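From: Valquíria Camargo
To: parents-swap list
Subject: Re: Preltora cot rail, which screws?

Arlindo Sales wrote:

> We picked up a second-hand Preltora cot from the Flumham swap in November. The side rail is loose at one end and two screws are missing. Does anyone know the size? Also, is the mattress meant to have a gap at the foot?

Hi Arlindo,

We had the same cot for both of ours. The rail takes 45 mm bolts with a barrel nut, not wood screws, so check what the last owner used before you tighten anything. Skirkard sells them as part 901. Amaral has a generic set that fits as well – the heads are a different colour.

The foot gap should be small enough that you can't get 2 fingers into it. If you can, the mattress is the wrong one and I'd replace it.

## Fitting the rail

1. Take the mattress out and lay the cot on its side.
2. Push the barrel nut in with the slot facing out, then start the bolt by hand.
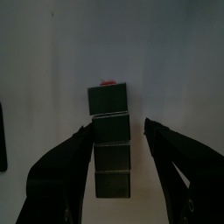 3. Tighten both ends a bit at a time. Stop when the rail no longer moves.
4. Stand it up and check the base is on the lowest setting if your little one can sit up.

I still have the paper manual and can scan it tonight after 8 pm. The file might go over the 500 KB limit on this list, so send me your email address if you want it.

Valquíria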